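공정운전 및 안전 강의노트 5
경보 관리: 숫자가 줄었다는 말을 어디까지 믿을 것인가

지난 시간에 제어실 화면 배치를 다루면서 경보 이야기를 일부러 미뤄 두었다. 화면은 보기 좋게 고치면 누구나 좋아졌다고 말하는데, 경보는 그렇게 간단하지 않다. 이번 노트는 경보 합리화(alarm rationalization) 작업을 다루지만, 그 작업의 성과 보고서를 의심하며 읽는 연습이 절반쯤 된다.

1. 경보의 정의

교과서의 정의는 짧다. 경보란 운전원이 정해진 시간 안에 조치를 해야 하는 비정상 상태를 알리는 신호이다. 이 정의를 그대로 적용하면 현장 경보의 상당수는 탈락한다. 펌프가 정상 기동했다는 알림은 경보가 아니다. 이미 인터록이 작동하여 운전원이 할 일이 남지 않은 신호도 대개는 경보로 볼 이유가 약하다. 밸브 개도가 설정값에 도달했다는 표시는 더 말할 것도 없다.

그런데 왜 이런 것들이 목록에 남아 있는가. 분산제어시스템에서는 경보 하나를 추가하는 비용이 거의 들지 않는다. 패널에 램프를 달던 시절에는 램프 하나마다 구멍을 뚫고 배선을 끌어야 했으니 설계자가 한 번은 고민했다. 지금은 태그를 만들면 상한, 상상한, 하한, 하하한이 기본값으로 따라온다. 위험성 평가 회의에서도 대책란이 비어 있으면 '경보 추가'라고 쓰고 넘어가는 일이 흔하다. 그 경보를 받은 사람이 무엇을 할 수 있는지는 적지 않는다.
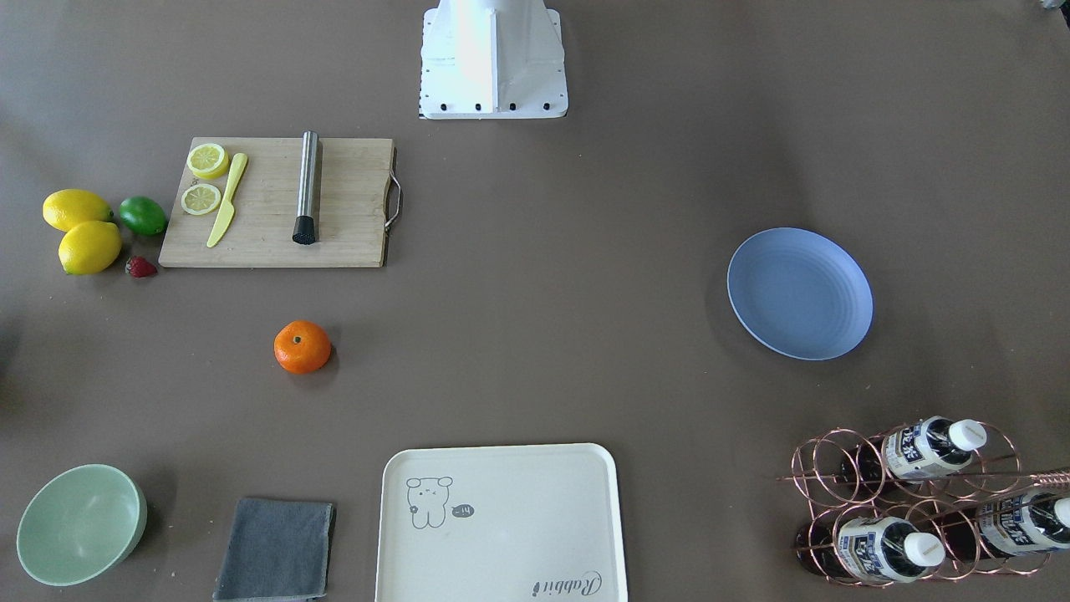 경보를 검토할 때 최소한 네 항목은 채워야 한다. 원인, 방치했을 때의 결과, 운전원의 조치, 조치에 쓸 수 있는 시간. 조치란에 '확인' 또는 '주의 깊게 감시'라고만 적혀 있으면 그 경보는 다시 본다. 감시는 운전원이 원래 하는 일이다.

2. Unley 공정의 사례

수업에서 쓰는 자료는 Unley 증류 공정의 합리화 보고서이다. 컨설팅은 Dratham이 맡았고 보고서 작성자는 Dinesh Bandara로 되어 있다. 보고서 첫 장에 따르면 검토 대상 경보는 864개였고, 작업 후 최고 우선순위 경보가 크게 줄었으며 운전원의 상황 인식이 향상되었다고 한다.

첫째 의문은 부록에서 나온다. 본문은 864개라고 하는데 부록의 목록을 세면 863개이다. 한 개 차이가 공정 안전을 흔들지는 않겠지만, 빠진 것이 어떤 경보인지 보고서만으로는 알 수 없다. 삭제된 것인지, 통합된 것인지, 표를 옮기다가 떨어진 것인지 기록이 없다. 변경관리 절차가 제대로 돌아갔다면 이 질문에 금방 답할 수 있어야 한다.

둘째, 우선순위를 낮춘 것과 경보를 없앤 것은 다르다. 보고서의 그래프는 최고 우선순위 경보만 그렸다. 한 단계 아래로 내려간 경보는 여전히 울리고, 운전원은 여전히 인지 버튼을 누른다. 색이 바뀌었을 뿐인 경보를 감소 실적에 넣는 것은 받아들이기 어렵다.

셋째, '상황 인식 향상'의 근거가 설문이다. 새 시스템을 설치한 쪽에서 설문을 돌렸고, 응답자 수는 나와 있지 않다. 상황 인식을 재려면 모의 운전을 중간에 멈추고 탑 상부 온도나 환류량의 현재 추세를 묻는 방법이 있다. 번거롭지만 적어도 느낌보다는 낫다.

3. 평균의 문제

시간당 평균 경보 수는 가장 자주 인용되고 가장 쉽게 오해되는 지표이다. 조용한 밤과 트립 직후의 몇 분을 함께 평균하면 대체로 얌전한 숫자가 나온다. 운전원에게 문제가 되는 것은 그 몇 분이다. 압축기 하나가 서면 하류의 저유량, 저압, 저액위 경보가 줄지어 올라오고, 정작 최초 원인은 목록 아래로 밀려난다.

그러므로 평균과 함께 다음을 본다.
- 경보 폭주(flood) 구간의 발생 횟수와 지속 시간
- 구간별 최대 경보율
- 채터링 경보와 장기 잔류 경보의 목록
- 억제(shelving) 중인 경보의 수, 억제 사유, 해제 예정 시각

마지막 항목은 자주 빠진다. 억제를 많이 걸어 두면 경보율은 당연히 내려간다. 지표가 좋아진 달에 억제 목록이 길어지지 않았는지 나란히 놓고 보아야 한다. Unley 보고서에는 6월 억제 기록이 통째로 없다.

채터링에는 불감대와 지연 시간을 조정하는 처방이 보통이다. 다만 지연을 늘린 만큼 운전원의 대응 시간이 줄어든다. 유량 신호에 넉넉한 지연을 주면 목록은 조용해지지만, 공정이 빠르게 움직일 때 그 지연이 어디서 나온 시간인지 계산해 두어야 한다. 계산 없이 전 태그에 같은 값을 일괄 적용했다면 합리화라고 부르기 곤란하다.

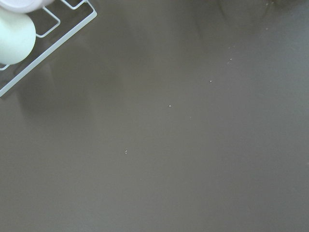 Noel Sison은 지난 학기 토론에서 이 대목에 반대했다. 일괄 적용이라도 하지 않으면 현장에서는 시작조차 못 하고, 태그마다 시간 여유를 계산하라는 요구는 결국 아무것도 고치지 않는 핑계가 된다는 것이다. 나쁜 경보부터 추려 손대고 나머지는 신호 종류별 초기값으로 두었다가 운전 기록을 보며 고치면 된다고 했다.

일리가 있다. 초기값을 초기값이라고 표시해 두고 재검토 날짜를 박아 둔다면 나도 반대하지 않는다. 내가 본 목록에서는 초기값이 그대로 최종값이 되어 있었고, 재검토란은 비어 있었다.

4. 예측 경보와 자동 우선순위

요즘 공급사 자료에는 예측 경보가 빠지지 않는다. Sendel의 소개 자료도 이상 징후를 미리 알려 운전원의 대응이 빨라진다고 적고 있다. 이 주장을 평가하려면 얼마나 미리 알리는지, 틀린 예측이 얼마나 나오는지, 예측이 떴을 때 운전원이 무엇을 하도록 되어 있는지를 알아야 한다. 소개 자료에는 첫 번째만 있고 그것도 가장 잘 맞은 사례 2건뿐이다. 조치가 정해지지 않은 예측은 1절의 정의로 돌아가면 경보가 아니다. 별도 화면의 참고 정보로 두는 편이 맞다.

자동 우선순위도 마찬가지로 조심스럽다. 공정 상태에 따라 경보 설정을 바꾸는 기법 자체는 오래되었고 기동과 정지 구간에서 쓸모가 있다. 그러나 상태 판정이 틀리면 필요한 경보가 숨는다. 판정 논리를 운전원이 화면에서 확인할 수 있는지, 수동으로 되돌릴 수 있는지부터 묻는다.

5. 과제

배포한 Unley 부록에서 경보 5개를 골라 원인, 결과, 조치, 허용 시간을 다시 작성한다. 원래 값에 동의하더라도 근거를 따로 쓸 것. 이어서 보고서 첫 장의 주장 가운데 부록의 자료로 뒷받침되지 않는 것을 하나 골라, 그것을 확인하려면 어떤 기록을 요청해야 하는지 한 쪽 이내로 적는다. 공급사 홍보 자료는 근거로 인정하지 않는다.

제출 기한은 2025년 7월 19일이며, 조별 제출은 받지 않는다. 부록 파일이 열리지 않으면 조교 Lutfa Saha에게 문의한다.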